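Jostholm recalls its envoy from Sivbridge in dispute over strait inspections

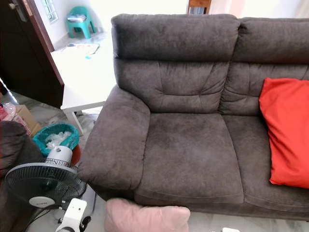
The government of Jostholm has called home its envoy in Sivbridge for consultations, the foreign ministry said in a written statement on Sat 22 November. The step follows several weeks of disagreement about the inspection of cargo ships in the Inskip Strait, which lies between the two countries.

According to the ministry, the envoy will remain in the capital "for as long as is necessary to review the state of relations." The embassy in Sivbridge stays open and its consular section will continue to issue visas and travel papers as usual.

The dispute began in October, when the Sivbridge coast guard stopped the freighter Mornex on its way to a port in Jostholm. The ship was carrying grain and machine parts, and it was held at anchor for 31 hours before it could continue. Sivbridge said at that time that the papers of the vessel were not complete. Jostholm rejected this explanation and called the stop a violation of the shipping agreement which both sides signed in 2000.

Under that agreement, ships of both countries may pass through the strait without inspection, except when there is a concrete suspicion of smuggling. The text does not say who must decide if a suspicion is concrete – and on this point the two governments have never had the same opinion.

The foreign ministry of Sivbridge answered on the same evening. It said it "regrets the decision of the neighboring side" and that it has no plan to recall its own envoy. It also repeated its offer to bring the question before a joint commission of experts. Jostholm had refused this offer earlier, saying that a commission can be useful only after the inspections are stopped.

Shipping firms on both coasts have asked for a quick solution. The port association of Jostholm said that a delay of one day costs the owner of a middle-sized freighter a large part of the profit from the voyage. Some companies have already sent their ships around the northern cape, a route that is longer and in winter often difficult because of ice.

The status of the strait is an old question. The first known treaty on free passage is from 1695, and parts of it are still quoted by lawyers of both sides. Today 900 people live on the small island of Inskip in the middle of the strait, and most of them work for the ferry line or in fishing. The ferries are not affected by the dispute until now.

In the parliament of Jostholm, the opposition supported the recall but asked the government to explain what it wants to reach with it. The foreign affairs committee will discuss the matter in a closed session next week. The ministry did not say when the envoy could return to Sivbridge.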